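3. Product Under Review

3.1 Kit and bench setup

The kit under review is the Clitden hand-held gripper, which is sold for recording manipulation demonstrations without a robot arm. The operator holds the tool, closes the jaws on an object, and moves it while a camera on the tool records. We used it on a kitchen task, with a sponge and a wire rack on a wood-grain table. Figure 1 shows the work from the tool's own camera.

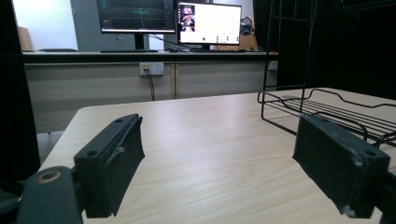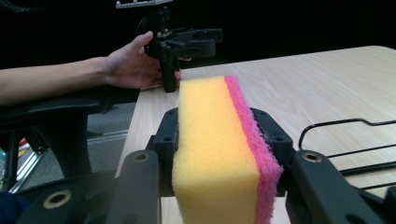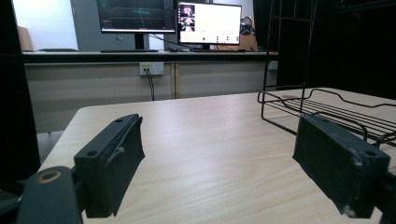 Figure 1. Views from the tool camera at the table. First and third: open fingers over the table, with the wire rack at the right. Second: a two-layer sponge held between the jaws, with a second gripper in an operator's hand behind it.

Clitden sells the gripper alone or with a recording license. We bought the license, which covers file export and one year of support. The price of the bundle was $880 per tool. Charging and file transfer use the same cable, so a tool can't record while its files are being copied. The manual mentions this only in the section on storage.

Two operators, Corrado Palumbo and Marisa Martinelli, did all of the recording. Neither had used the kit before. Each read the manual, watched the supplier's training video, and was then given 70 minutes of free practice. Evaristo Mazza ran the recording software and did not handle the tools.

3.2 Procedure

A session consisted of 23 demonstrations. In each one the operator picked up the sponge, carried it to the rack, released it, and brought the tool back over the table with the fingers open. The sponge was put back by hand between demonstrations. Operators could stop at any time and restart the attempt, and restarts were logged by Mazza on a paper sheet. We ran seven sessions in November, all in the same room and with the same lighting.

A demonstration was kept if the sponge stayed in the jaws until release and the file opened without an error. Borderline files were reviewed by Ottavio D'Amico, who had not been present at the recording. Where he and Mazza disagreed, the file was dropped.

3.3 Handling and wear

Both operators found the tool easy to close and harder to hold level. Palumbo changed hands between attempts in the longer sessions. Martinelli asked for a thicker handle and wrapped hers with cloth tape for the last two sessions, and she kept it that way afterward.

Finger wear matters to a buyer because the fingers appear in every recording. In the two open-finger views in Figure 1, the right finger has pale scuffs along its lower edge, and a thin strip or fiber clings to the left one. Clitden lists the fingers as a replacement part sold in pairs. We did not replace any during the review, so we can't say how a new pair would change the recordings. The supplier gives no service interval for them.

3.4 Comparison with the Zovness kit

The Zovness kit was tested on the same task by the same operators. Its software starts faster and shows the remaining storage on the main screen, which Clitden's does not. Its jaws open less widely, and Martinelli restarted more often with it when picking up the sponge by its long sides. Results for both kits are given in Section 4.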